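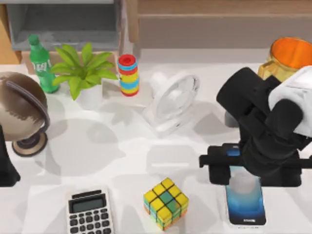 The film version of Akach has a director again. Koen Vanhove signed on in February, taking over a project that had been through two scripts and one studio, and he has spent the months since then playing the game from start to finish.

"I wanted to know what people were attached to," Vanhove says over coffee in Escobedo, where the shoot is planned. "I thought it would be the fights. For me it was the ferry rides."

Players of the original will know what he means. Akach follows Asirier, a river pilot looking for her brother along a flooded border, and long stretches of it pass with only talk and engine noise. The script by Iraís Cuevas keeps three of those crossings. It drops the smuggling plot, and some fans are already unhappy about that.

Cuevas says the cut was hers. "It takes 60 hours to finish the game. We have 115 minutes. I kept the brother."

Sylvie Sawatzky plays Asirier. She read for the part twice, the second time with Eliseo Olvera, who voiced the brother in the game and will now play him on screen. Few voice actors get that chance, and Olvera, who had given up on the idea after the first studio pulled out, says he got the call while waiting for a tire change.

Fudulitz, the company behind the game, has approval over the main characters but not the ending – a point that took most of last winter to settle. Composer Fulgencio Manríquez is returning as well, and plans to record the main theme again with a smaller group of players.

Filming starts after the rains. Vanhove still has to find a ferry.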